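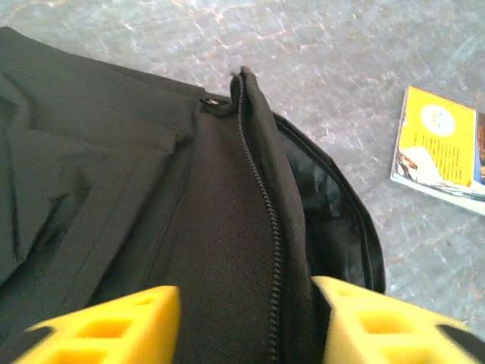
Cirnanance Heritage Bus Seat Moquette, by the yard

Replacement seat fabric for preserved buses and coaches
Sold by Krūmiņa Trim Supply, Gusbridge
Page last revised February 2020

We sell this fabric, and we have used it on our own vehicle, so read what follows with that in mind. We have tried to write the page we wanted to read before we bought our first roll from somebody else.

What it is

Cirnanance is a cut-pile wool blend woven for bus and coach seating. It comes in one width and four patterns. The mill calls these patterns "period authentic." We would call them close. Three of the four are based on old sample cards, and sample cards fade. The green in the Bastport pattern was matched to a card that had spent decades in a depot drawer, and when the first roll arrived we laid it beside an original cushion that had been kept covered. The new cloth was a shade yellower. From six feet away, under the saloon lights, most visitors will not notice. A judge at a rally may.

Patterns in stock

Bastport Green - small leaf on dark green, black ground
Bastport Red - the same leaf on maroon
Gusbridge Stripe - brown and tan, narrow stripe
Plain Coach Blue - no figure, slightly longer pile

The Gusbridge Stripe is the best match of the four in our opinion, and also the hardest to lay straight. If your seat frames are even a little out of square, the stripe will tell everybody. Plain Coach Blue was never used by any operator we can trace. It is a decent cloth and people keep asking for it, so we keep it.

How much you need

Do not trust the yardage charts that go around the preservation groups. We have seen three and they disagree with one another. A double-deck bus with standard two-person cushions and squabs can swallow a surprising amount once you allow for the pattern repeat, and a coach with high backs and headrests takes more again. Strip one complete seat, lay the old panels flat, measure them, and work up from there. If the old panels have shrunk or torn, measure the foam and add for seams.

Order it all at once if you can possibly afford to. Dye lots vary. The mill says they do not vary "to any visible degree," and we have two seats in our own lower saloon that say otherwise.

Wear

The mill quotes a rub test figure that we are not going to repeat, as we have not seen the certificate and nobody has been able to send it to us. What we can offer is our own single-decker, retrimmed in Bastport Red and used on rally weekends and a few wedding hires. After roughly 2,000 passenger trips the pile is flattened on the front edge of the seats nearest the door and looks fine elsewhere. One seat has a pulled thread. That is one bus with fairly light use, and we would not promise the same to anyone running a daily service.

Fire rating

The cloth is sold with a flammability statement from the mill. Ask us for a copy before you order, and show it to whoever inspects your vehicle. The rules differ for a bus that carries paying passengers and one that goes to shows empty, and they differ from place to place. Several sellers print "fully compliant" on their pages without saying what with. We won't do that. If your inspector wants a separate barrier layer under the cloth, budget for it. We don't stock one.

Cleaning

Vacuum with the pile. Blot spills with cold water. Avoid the foaming upholstery cleaners sold for cars, at least until you have tried one on an offcut. On the red it left a tide mark that we never got out. The mill's own care leaflet recommends a product made by the mill, and we tried that as well. It worked about as well as dish soap.

Price and ordering

Full roll: 100 yards
Minimum order: 2 yards
Sample cutting: free, one of each pattern per customer
Full bus set, cut to your panels: from $230 per double seat, including piping

That last price sounds steep. It is, and a patient owner with a walking-foot sewing machine can do the job for much less. We offer the cutting service mainly for people who have already ruined a length of cloth trying. If you have never sewn a piped edge before, make your first one in scrap canvas.

Orders over half a roll are shipped on a tube. Smaller orders are folded, and the fold lines take a week or so to drop out. Steam helps a little. Cut lengths cannot be returned, so please send for the cuttings first and look at them inside your vehicle, in daylight and with the lights on.

The mill closes for all of July. Anything not in our stock by the end of June will not reach you until late August, whatever the mill's website says about lead times.

Questions we get a lot

Will it match my existing seats? Probably not if they are original. Replace a full row or a full deck and put the old cloth by for repairs.

Is it the same cloth the factory used? No. The factory's supplier is long gone and the looms went with it.

Can you weave my operator's pattern? The mill can, with a minimum run of several rolls. Find other owners to share it with before you call, and get their deposits first.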